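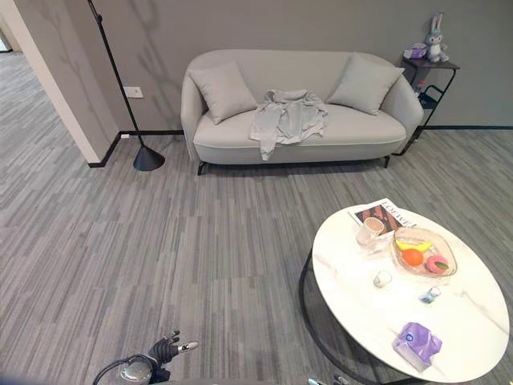
Hello Bianca,

Second report on the house rules work, and a cheerier one than the last! You asked for fewer tables and more of what we've been up to, so I've put the spending sheet in the usual folder and kept this to the rules themselves.

Where we are: the draft now has 19 rules, down from the monster list I sent you in July. Costel and I went through it with a red pen and threw out everything that only repeated the supplier's manual. What's left is the stuff a person working next to a home robot needs to have agreed beforehand. Who may stop it (anyone, at any time, no questions asked). Who may start it again (only the person named on the sheet for that session). What it may pick up when there are drinks and glass about, and how fast the arm may move while it does.

The drinks rule took ages. Gøran wanted all open cups cleared away before any run, and I can see why, but a living room with no mugs in it isn't much of a living room, and the whole point of the Lodik sessions is tidying up in a place that looks lived in. So we've settled on this: glass and open drinks can stay out, but the arm slows to its lowest setting anywhere over a table that has them on it, and soft things like clothes and cushions get done first. I'm happy with that. Gøran is mostly happy with that.

Clothes have a rule of their own now too. Sleeves catch on fingers, and they drag other things along with them, so the arm has to lift straight up and pause before it travels sideways. Volodymyr wrote that one and it's the best worded of the lot (four lines, no jargon, I'm jealous).

We've logged 1301 runs under the draft so far. Stops by hand are written down with a reason, and I've been quite strict about the reason box because "looked odd" doesn't help us much later on. The commonest entry is a cable getting near the wrist joint, so there's a new check for cable slack before each session. I'd like to add a photo of good and bad slack to the printed version.

Things that have slipped: the part on visitors and children isn't written. Radu at Sasum has promised comments on our first go at it, but there has to be a first go, and that's my job. I also underestimated the printing. The quote for the laminated cards came to 1680, which is over what we put down for it, so I'd like to move the difference out of travel if you're all right with that. We've barely touched travel.

Next up is trying the rules on people who didn't write them. The Ilby team have offered us two afternoons, and I'll sit in the corner and keep my mouth shut, which will be hard.

Could you let me know about the travel money when you get a minute? I can't order the cards until then.

All the best,
Anghel project, house rules
September 11, 2021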